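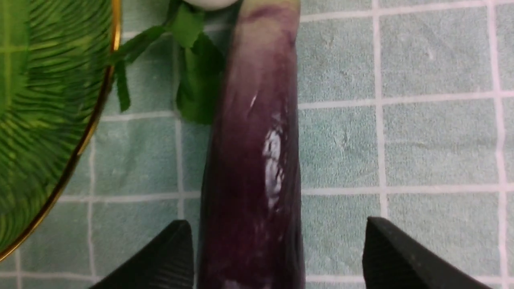
3. MATERIALS AND TABLE SETTING

6 min read

3.1 Vegetables and cloth

The long eggplants used in the study came from Mofokeng, a produce stall near the test kitchen. We asked for narrow ones with a pale end and dark purple skin, as in Figure 1. Glossy skin was preferred - dull fruit tends to be older and goes soft when steamed. Each eggplant was laid on the same teal cloth, printed with a grid of thin white lines. The green glass plate with the gold rim stayed on the table for every setting.

3.2 Pale foods on colored glass

Raters in the Kidato pretest found it hard to name pale foods when they were shown alone. One smooth, light gray piece with a rounded top was called dough by some and clay by others. Seen against the green glass, its outline was easy to follow, but the name was still in dispute. We kept it in the set for that reason. 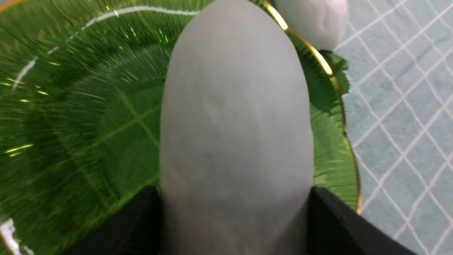
Photo: Shireen Mokgethi

The ribs in the glass fan outward like the veins of a leaf, and they throw small bright flashes under a ceiling light. Two raters said the flashes drew their eyes off the food. We tried a plain Ondska plate in a short side test, with 64 raters, and the complaint went away. So did much of the interest in the food - scores for "would like to eat this" fell for almost 90 of the 600 ratings collected.

3.3 Garnish

Figure 1. Eggplant on the grid cloth, beside the green glass plate.

Fresh mint was the only garnish. It was placed against the white, oblong pieces so that the leaves touched them, with one small sprig standing between the two.
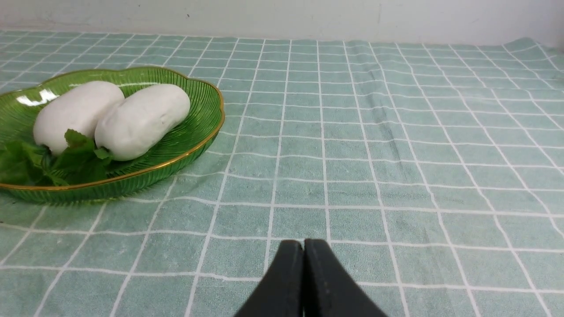

Raters used the words "fresh" and "cool" far more often with mint than without it, and this held for both age groups. Portion estimates did not change. The wording of the rating sheet follows Sundov, with the item on smell removed.

Last updated Sunday, June 13, 2021

900 views · 2 comments · Share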